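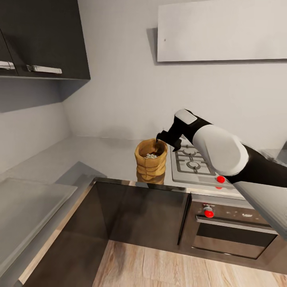
Lista: simulacion-huvgate
Asunto: Re: Fallo de agarre en la cocina

Tharushi Debnath escribió:
> El episodio 278 termina con la pinza abierta. ¿Es error de contacto o de planificación?
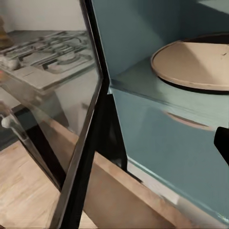 Última modificación: 11 ago 2026

De contacto, creo. Con 20 subpasos falla en 13 de 200 episodios. El registro da «agarre correcto» sin fuerza en los dedos. Propongo abortar si la fuerza es nula al cerrar. No uséis la rama Vollby hasta corregirlo. 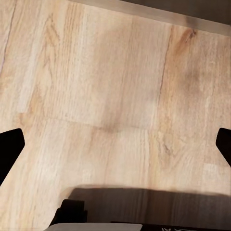
Fig. 3. Dedos abiertos sobre la madera, sin objeto.

Chaminda Uddin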